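Visit to the Forinix lab, Skolimcombe

I went down to Skolimcombe on 6/3/25 with five others from our training centre. Forinix had opened its research floor for the day and Marius Radu had put our names down in the autumn, before any of us knew what we would be shown. We teach maintenance fitters, mostly on conveyors and packing lines, and the robots we know are the ones behind a fence that do the same move all shift.

The lab is on the first floor of a former seed warehouse, ten minutes' walk from the station and uphill all the way. Sign-in took longer than it should have. We were given lanyards and a sheet about fire exits, then waited on the stairs while another group came down. Asnakech Alemayehu, who runs the manipulation group, met us at the top and took us straight to a meeting room for a short talk.

Her group works on teaching robots by demonstration. The usual way is to have a person drive the robot arm itself, with a joystick or a second arm, and record what it does. They did that for two years with an older arm they call Pacheco. She said the results were decent but the work was slow, and operators got tired and clumsy after an hour. In September they moved most of their collecting to hand-held grippers. A person holds the gripper, does the task at a table, and the camera on the tool records the view. The robot later carries fingers of the same shape and a camera in the same place, so what it sees while working looks much like what was recorded by hand.

Marius asked how many demonstrations a task needs. Her answer was 150 for the one we were going to see, which was putting small items into a tray. With the older method they would have had fewer than that from the same hours, and she said the older recordings also had long pauses in them where the operator was working out which way to push the stick. Those pauses get learned along with everything else. I had not thought of that. One of our group asked if you could simply trim them out, and she said they had tried, and it left jumps in the motion that were worse.

After the talk we were split into two groups. Mine went to the collection room first with Odair Furtado, and the others went to see the arm.

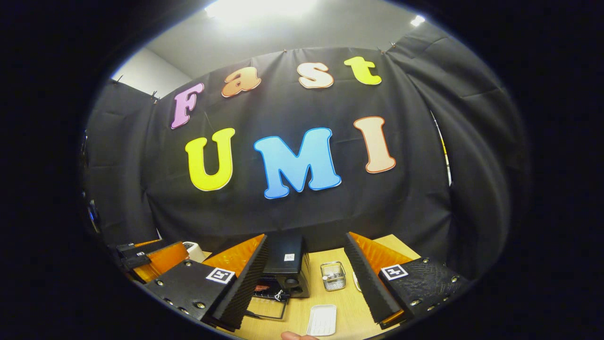 Odair began with how a recording is turned into something a robot can learn from. The camera gives a very wide, round picture, and software works out from it where the tool was at each moment and how it was moving. The opening between the fingers is measured from the picture too. Each finger has a square black-and-white marker on top, and the distance between the two markers gives the width of the grip, so there is no sensor or wiring in the hand for it. The orange pads on the inner sides of the fingers are soft. He said pads are the part they replace most often, and that a worn pad on the hand tool and a new one on the robot is enough to spoil a test, so they now change both sets together.

He let us each have a go. The tool is heavier than I had guessed and the weight sits forward of the hand. My first three attempts were thrown out, two for going too fast and one for reaching across with my other hand, which the robot has no way of copying. Ivone Magalhães, who came with us from the electrical side, got a clean one at her second try. Odair's advice was to look at the object and forget the tool, and to move at the pace you would use to pass someone a full cup. After a few minutes that worked well enough.

Some practical points he gave us, which I wrote down as he talked:

Objects are put in a new place before every recording. If they always start in the same spot the robot learns the spot.

They keep the failed attempts where a person fumbles and recovers, and mark them as such. The ones where the person gives up are deleted.

Nobody records for more than 40 minutes at a stretch.

Two people doing the same task in different styles can make the result worse than one person's data alone. They now agree on a grip before starting.

We swapped over after the tea break (instant coffee, good biscuits). Yevhen Ostapchuk was in charge of the arm, which is in a separate room with a yellow line on the floor. He ran the tray task eight times while we watched. Six went through without help. In one of the others the arm closed short of the item and stopped, and in the last it picked the item up and let go of it over the rim. He did not hide either of these and played the second one back for us from the robot's own camera. His view was that the recordings had too few examples of items near the side of the table, and they would collect more there next.

He then ran a version trained on the old Pacheco recordings for the same task. It got there more often than not but it was noticeably slower, and it hesitated before each grip in just the way Asnakech had described. He was careful to say that this was a demonstration and should not be taken as a measured result. The group's written comparison covers five tasks and is not finished. On one of them, threading a cable clip, the hand-held method has so far come out worse, and they think the person relies on feel for that one, which the camera does not record.

There was half an hour for questions at the end. Marius wanted to know about repeatability, as our learners are held to fixed tolerances. Yevhen said this way of working is wrong for anything where a plain fixed programme would do, and he would not put it on a packing line. He sees it being used where items arrive in a jumble. A supplier called Stunby makes brackets that fit the group's fingers to other arms, and he gave us a spare to take back.

For our own teaching, I think the hand tool has a place in the second-year course. It would let learners handle the problem of what a robot needs to see without booking time on an arm. Asnakech said they lend sets to colleges for up to a term, and Ivone has taken the form away to look at the insurance. I would also like to repeat the exercise with the worn pads, as it is the kind of fault our fitters would be called out to.

The return train was late and we missed the connection, so allow extra time if you are going. The café by the station shuts at four.

Visit reports | Contact the training office | © Staff pages | Back to top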